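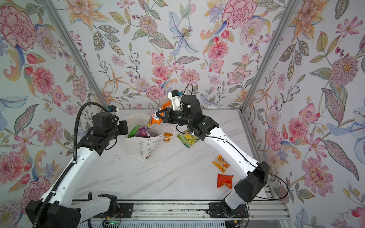
*Lindby, 2026-06-16*

Ho-yin Poon had kept his old Grultex calculator through two house moves and one flood, and when the bottom row of its display finally faded to nothing he took it rather hard, the way other people take the loss of a tooth. He carried it down to Feng-yi Fu's repair bench wrapped in a tea towel.

"It still does the sums," he told her, "only it keeps the answers to itself."

She laughed, bless her, and put the kettle on before she so much as looked for a screwdriver. Then she opened the back, cleaned the ribbon where it met the board, and pressed it down with a warm iron, a little at a time, while he talked about the long division he used to do for his mother's shop.
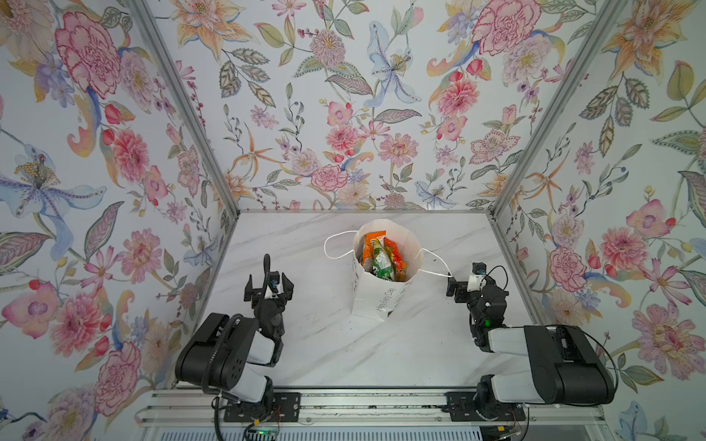
*Snacks in a paper gift bag.*

"Try it now," she said.

He typed in 1,547, which was the last total he remembered from the shop, and the figures came up dark and whole, every one of them. He didn't clear it for ages, and his tea went quite cold beside him.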